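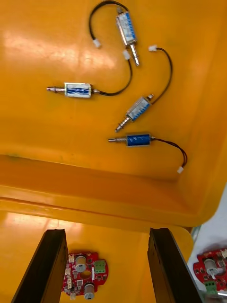
Old Devices in the Drawer: How Households in Neves Store and Give Away Small Electrical Things

Project report, Nandard College, course in Environment and Society
Group members: Hyun-seo Kang, Azlan Liem, Ro-un Son
Supervisor: Luzius Kälin
Submitted 11 Dec 2023

1. Background

In the first week of the course each group had to choose a kind of waste which is difficult to see. Our group chose small electrical things: chargers, toys with a motor, door chimes, electric toothbrushes, small pumps and the parts that come out of them. A broken refrigerator stands in the way and somebody will remove it. A broken charger can lie in a drawer for many years and it disturbs no one.

Neves is the part of town where Azlan lives. It has older apartment buildings with deep storage rooms in the basement, and newer buildings where there is almost no storage at all. We thought that this difference would be important for our results. It was less important than we expected, and we come back to this in section 4.

2. Our question

We wanted to know why people keep small electrical things which they do not use anymore, and what makes them finally bring these things to a collection point. In our first plan we also wanted to weigh everything that people had at home. Mr. Kälin advised us to leave this out, and he was right. To ask a stranger to empty a drawer on the kitchen table is already a lot.

3. How we worked

We made interviews with 19 households during October. All of them were in Neves, and we found them by a notice in the stairways and by asking neighbors of people we had already talked to. We know that this is not a random sample. People who answer a notice about waste are probably more interested in waste than others are.

Each interview was done at home by two of us, one asking and one writing. We did not record sound. The questions were in a fixed order, but we let the people talk when they wanted to tell us about one special object, and many of them wanted this. Hyun-seo translated the notes from the interviews that were not held in English, and Ro-un read all the notes again and marked the reasons.

We also visited the repair shop Bedico, where Dong-geon Woo explained to us how he decides what to keep. He takes old devices apart and sorts what comes out: motors, switches, coils, cables with a good connector. A solenoid, for example, is a coil with a metal plunger which moves when current goes through the coil. It has few parts and it often survives the device around it. In his opinion people throw away many working parts inside of one broken object, because from outside the whole object looks broken.

4. What we found

The most common reason for keeping something was that it could be useful one day. In 13 households this was the first reason that was named. Usually the person could not say for what it would be useful. One woman had kept the power supply of a baby monitor and her son is now in high school. She laughed when she heard herself say it, but she put the power supply back.

The second reason was that people did not know where to bring the thing. Neves has a collection point behind the supermarket, but the sign there shows only a washing machine and a television. Several people thought that small things are not accepted. One man put his in the normal trash at night — he asked us to write that he feels bad about it.

A third reason we did not expect. Some things were kept because they were expensive when they were new. A night lamp of the brand Orby came up in two of the interviews, and both families said almost the same sentence: it cost too much to throw it away after so short a time. Neither lamp had worked for a long while.

Cables were a special case. People do not see cables as waste and also do not see them as belongings.

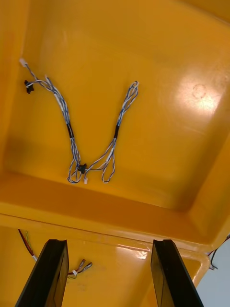 They collect them in a box or a bag, and when we asked what was inside, the usual answer was "only cables." In the interviews we had to ask for them separately, otherwise they were forgotten. The same is true for the wires and small parts which are left after somebody tried to repair a thing at home and stopped in the middle. We heard about a half-open radio, a doorbell without cover and a toy train where only the wiring was still good. The owners were a little ashamed of these, more than of the things they never tried to repair.

About the storage space: households with a basement room did keep bigger things, but for small things we saw no clear difference. A drawer is enough, and every home has a drawer.

5. What could be changed

We suggest a new sign at the collection point with pictures of small things on it, also a cable. It costs little and the town has already the frame on the wall. We also asked people if they would use a box in the stairway of their own building. Most said yes, but two persons were worried that others would put food in it. Mr. Woo would be willing to empty such a box if the building is near his shop. He would not do it for all of Neves.

6. Limits of this work

Nineteen households are few. We have no numbers for weight, and we only know what people told us. With more time we would go back to the same homes after the winter and ask what has left the drawer. Ro-un would like to do this in the spring as her own project, and we have kept the addresses of those who gave permission.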